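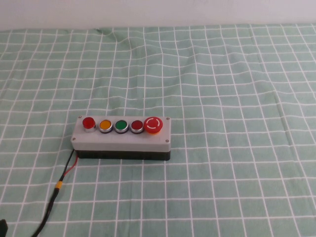
Fig. 1. Push-button box with emergency stop, on the gridded tablecloth.

Our question was pretty simple – can a machine do a boring job on a shop floor yet, if the boring job is pressing the right button? My aunt runs an oven line at Plundberg and she pushes buttons like these all day long, so I figured this would be the easy end of automation. Ha! I had a lot to learn, and so did Wahyudi Kusuma, my lab partner, who wanted to do laundry folding instead (I talked him out of it, he still brings it up).

I wrote the move planner, which we named Porkik after a cartoon pig, and Wahyudi did the vision part. We trained it on 2,492 short practice moves, and I sat through way too many of them.

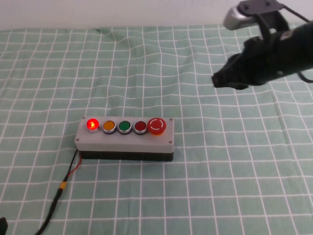 Page 2

Finding a button is the part that went well. Red, amber and green are easy colors to tell apart, but there's more than one red on that box, and the planner mixed up the small dark red button and the big emergency stop all through the first month. Izzati Ismail, who advised us, told us to use size as well as color, and that helped a lot! 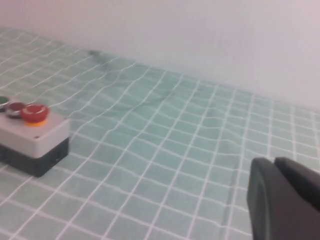
Pressing was harder. A person feels the click and lets go, but our program only knows how far it has moved, so it either stops short or leans on the button way too long. I'd love to try a touch sensor in September if the lab has one to spare.

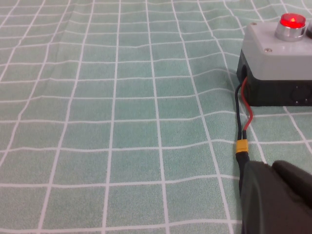 Could it take over a shift at an oven line today?
I wouldn't let it. It can handle a box it knows, slowly, with a person close by, and my aunt is still much faster. Chores at home look even further off to me – every kitchen is different and things get moved.

Sidra Lodhi, 24/07/2023

Contact the lab office | © Santoso Student Projects | Back to top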